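Treloar Court Residents' News
September 4, 2025

Bulk pickup is changing

Starting this fall, the city's hauler will no longer take large items left at the curb without a booking. Anything bigger than a kitchen trash can needs a pickup number, and the number has to be written on a piece of paper and taped to the item. If there is no number, the crew will drive past it and the building gets a notice. We had two of those notices in April and would like to avoid a third.

Each apartment gets two free pickups a year. After that the charge is $30 per item, or $60 if it takes two people to lift. Mattresses have to be in a plastic bag, and the bag has to be sealed. The office keeps a few bags behind the counter and sells them at cost.

Bookings go through the Travora website or by phone. Have your apartment number ready and a short description of what you are getting rid of. The first question they ask is whether it counts as furniture, an appliance, or "other." Sofas and armchairs are furniture. Lamps, rugs and bikes are other. Sofa beds are furniture too, but tell them it has a metal frame inside, as those go on a separate truck.
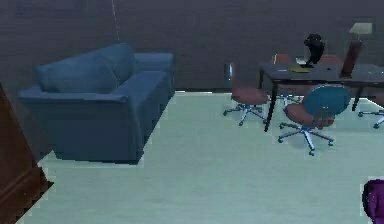

Getting large things down to the street

The freight elevator is the only one that may be used for furniture. Ask the office for the pads the day before. The pads hang from the hooks near the ceiling and need to go up before anything goes in, including on short trips. Last spring a bed frame scratched the rear panel from top to bottom and the repair came to $400, which was charged to the apartment.

The weight limit is posted inside the door. Upright pianos are over it once you add the people moving them, so please call before you plan anything of that kind.

Measure first. The freight elevator door is wider than the apartment doors, so if a piece made it into your home it will usually make it to the street. The trouble is the turn on the second floor, outside the laundry room. Long pieces should be stood on end before you reach it. Taking off the feet helps a good deal, and most of them just unscrew.

Items can go out after 6 p.m. the evening before pickup and should be set to the left of the main gate, clear of the hydrant. Please don't leave them in the lobby overnight, even if it is raining.

Giving things away

A lot of what goes to the curb still has some use in it. The swap shelf in the basement is open again and takes books, dishes, small toys and anything else one person can carry easily. Put a note on it with the date. Whatever is still there after 30 days gets cleared.

For bigger pieces, the Botance thrift store on the avenue will collect from the building if the item is clean and has no tears or pet damage. They are booking two weeks out at the moment. They don't take cribs, car seats or bike helmets, whatever the condition.

Children's things with wheels are welcome at the swap shelf as long as the brakes work and nothing is bent. Fold them if they fold.

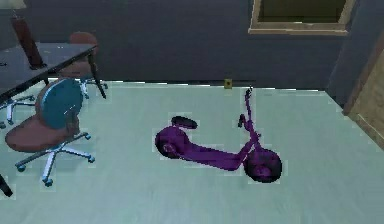 Carleen Ruddock in 4C has offered to keep a list of people who are looking for something in particular, so that items can go straight from one apartment to another. So far the list has a bookcase, a desk chair, a twin bed frame and a high chair on it. You can add to it by leaving a note in her mailbox or by signing the sheet next to the dryers. She would rather not get phone calls about it.

Paint, batteries and old electronics are a separate matter and can't go on the shelf or to the curb. The county drop-off behind the Zarona garden center takes all three. Bring a driver's license or a utility bill to show that you live in the county. Latex paint that has dried out completely can go in the regular trash with the lid off.

Questions about any of this can go to the office during the usual hours, or in the drop box by the mailroom.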